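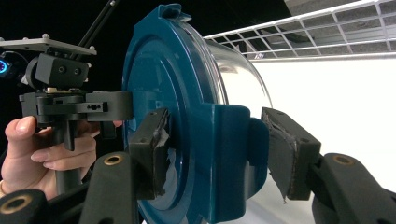

1. What this report is about

Final report for the work placement course, September 2022. Site: Kobori, a packing and returns firm for kitchen goods, at their Umden building. My part was the people side. Kohei Tsuji did the timing and the software side and his report is separate, so if you want cycle times look there.

The question I was given: what changes for the people at the packing benches when part of the work goes to automation? I had a narrower question at the start (does it save time) but dropped it after the first week. The time thing is Kohei's and anyway the people on the floor wanted to talk about other stuff.

2. The work

Kobori takes in food containers, jars, lunch boxes and so on, checks them, puts lid to body, packs them and sends them out. Returns come in through the same door. Lids get mixed up a lot. A clear container with a teal lid that has a latch on the side is a different article from the one with a plain lid, and they look the same in a tote.

Before: everything by hand. One person opens the carton, one matches and closes, one packs. People swapped when they felt like it. No written rule on swapping, it just happened.

Now: two arms from Kunico do the picking and closing for the simple round items. The rest is still by hand. And there is a new job, which is the one I spent most of my time on — showing the arms how to do it. The worker holds a gripper in each hand, same type of fingers as the arms have, and does the task with those in place of bare hands. The recordings go to Zullska, who do the training of the model. When a new article comes in, someone has to sit down and record it.

So it is manual work again but a strange kind of manual work. You hold a post, not the lid. You can't feel the latch. Several people told me this was the hardest part to get used to.

3. How I did it

- Watched shifts at the benches and at the recording station
- Talked to people on breaks, short talks, notes by hand
- One questionaire on paper, 11 questions
- Two longer talks with the shift leads
- Read the training logs Kobori let me see (not all of them)

I got 278 recordings listed in the log for the period I was allowed to look at. The target set by Zullska was 354. Nobody on the floor knew the target before I asked about it, including one of the shift leads. More on that in part 5.

I did not record names. Where I quote someone it is from my notes, so not always word for word.

4. What changed

4.1 Hands and body

Less lifting for the people who moved to recording. Everybody agreed on that. But the grippers have their own load. Forearm and thumb, mostly. One worker had been on jars for years and said her wrists hurt in a new place now. "Different pain, same pay."

Sitting vs standing also came up. The bench people stand and walk. The recording people stay at one spot in front of a white backdrop with bright light on it. Some liked it, two said they got headaches toward the end of a shift. I asked about the light and was told it has to be that way for the cameras. There is no rule yet for how long one person can record in one go. In practice people stopped when they were tired, which worked when a good lead was on and worked badly when not.

4.2 Wear on the equipment

Small topic but it came up in nearly every talk. The finger pads wear out. The padding tears and hangs down in strips, and then the grip is different from the day before. People learned to work around it, squeeze a bit harder on glossy lids, come in at another angle. Then the pad gets replaced and they have to unlearn it.

Who replaces the pads? Unclear. Maintenance says it belongs to the recording team, recording team says they don't have the parts. I think this is the kind of thing that sounds minor in an office and is a daily annoyance on the floor. It also gets into the data, because a demo made with a torn pad is not the same as one made with a new pad. I asked Kohei and he says he can't tell from the logs which is which.

4.3 Skill

The closing of a latch lid by hand takes no thought at all. With grippers it becomes a skill. One hand has to steady the container and hold the lid in line, the other has to come to the latch without knocking it all sideways. New people drop a lot. After a while they don't.

The ones who got good at it were not the ones the leads had picked. Leads picked younger workers, I guess on the idea that it is like a game controller. Two of the best were long time packers who know where a container wants to be pushed. They know it from handling thousands of them. I would call this existing skill carried over, and it is not written down anywhere at Kobori, and not paid for either.

4.4 Talk

At the old benches people talk all shift. At the recording station they mostly don't. It takes concentration and there is a feeling (not a rule, I checked) that you should be quiet while it runs. Three people gave this as the main reason they didn't want to stay on recording. I had not put a question about it in the questionaire, should have.

4.5 Worry about jobs

Obviously. Kobori has said no one will be let go because of the arms and so far that is what has happened. One temp contract was not renewed in the period and people connected it to the arms. The shift lead says it was season related. I can't judge that.

What I can say is that being asked to record the task makes the worry sharper. A man at the station put it like this: "When I close the lid I'm working. When I close the lid with these I'm teaching the thing next door." He wasn't angry about it, more matter of fact. Others said they would rather be the one who teaches it than the one who is surprised by it.

5. Targets and bonus

Kobori pays a bonus of 200 per worker when the recording target for an article is reached. There is also a longer goal of 1,000 recordings for the whole lid group, to be reached by December. Both numbers are in a document from the planning office. Neither was posted on the floor.

I think this is the biggest fixable problem in the whole project. People were working toward a number without being told the number. Some thought every recording counted. In fact failed ones get thrown out by Zullska and nobody at Umden gets told which ones or why. So you can have a good shift in your own eyes and half of it is gone later.

When I brought this up the lead had the sheet printed the next day, so credit for that. Feedback on the rejected ones was still missing when I left.

6. Suggestions

a) Post the target and the current count at the station.
b) Get the reject list from Zullska weekly, with a reason for each.
c) Name one person for pads and tape. Put spares in a drawer at the station.
d) Fixed limit on recording time, then swap to bench. Ask the workers what limit.
e) Let people volunteer for recording before leads pick.
f) Note the pad change in the log, one extra column.
g) Write down what the experienced packers know, with them, and pay the time for it.

d) and g) cost money. The others cost close to nothing.

7. Problems with my own work

Too short. I saw the recording station more than the benches so the report leans that way. Night shift is missing completly, I only had access during the day. Some people probably told me what they thought the lead wanted to hear, since the first talks were arranged through the lead. Later ones I arranged on my own and they were longer.

Also I tried the grippers myself on the second day and was bad at it, so I may be overrating how hard it is.

The questionaire results are in appendix A, the list of bench tasks before and after is in appendix B. Interview notes stay with me and the course supervisor as agreed with Kobori.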